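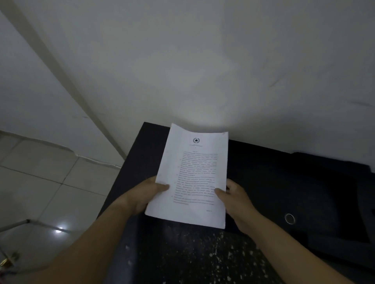 Figura 1. Hoja impresa con un emblema circular en la cabecera, sujeta con ambas manos.

4. Sobre la supuesta autoridad del membrete

Una parte considerable de la literatura sobre comunicación administrativa da por sentado que el encabezado oficial aumenta la confianza del lector en el contenido de una carta. La afirmación se repite con tanta soltura que rara vez se acompaña de una prueba. El informe Finameck, citado casi siempre como fuente primaria, se apoya en 600 cuestionarios postales y pregunta a los destinatarios si la carta les pareció «fiable». No les pregunta si la leyeron. Tampoco distingue entre quien confía en el documento y quien teme las consecuencias de ignorarlo, dos actitudes que en un cuestionario producen la misma casilla marcada.

El estudio posterior de Skandden intentó corregir ese defecto con 4 versiones de una misma notificación, en las que variaban la presencia del emblema y la longitud del texto. Los autores concluyen que el emblema «legitima» el mensaje. Nuestra lectura de sus tablas es menos generosa: el efecto aparece solo en las 2 versiones breves y desaparece en las largas — justamente las que se parecen a la correspondencia que una oficina municipal envía en la práctica. Atribuir el resultado al emblema exige pasar por alto que las versiones breves se redactaron además en un lenguaje más llano.

Hay un problema previo, de orden material. A la distancia a la que se sostiene una hoja, las líneas pequeñas de la cabecera pueden no llegar a leerse, y lo que queda es una mancha oscura y centrada (figura 1). Si el lector reconoce una forma y no un organismo, hablar de autoridad institucional resulta prematuro. Convendría hablar, con más modestia, de familiaridad gráfica.
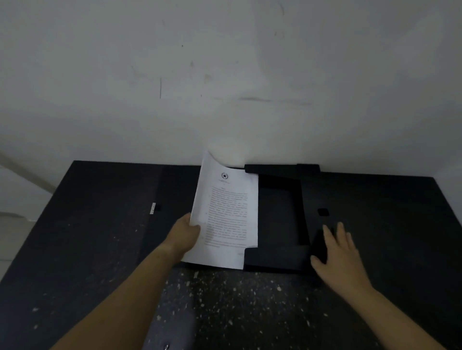

Figura 2. Pared blanca con roces grises y, delante, tablero negro.

El soporte y el fondo de lectura tampoco reciben atención. El protocolo Botha recomienda superficies oscuras y paredes lisas para realzar el contraste de la página, pero no aporta mediciones que respalden la preferencia. Una pared corriente presenta manchas y una iluminación desigual (figura 2), y no conocemos ningún trabajo que muestre que eso altere el juicio sobre una carta. Mientras falte, la recomendación nos parece una costumbre de laboratorio.

En la muestra de Ploltberg, que retomamos en el apartado siguiente, se prescindió de toda pauta ambiental y los participantes leyeron en su propio domicilio. La decisión resta control, y no pretendemos disimularlo.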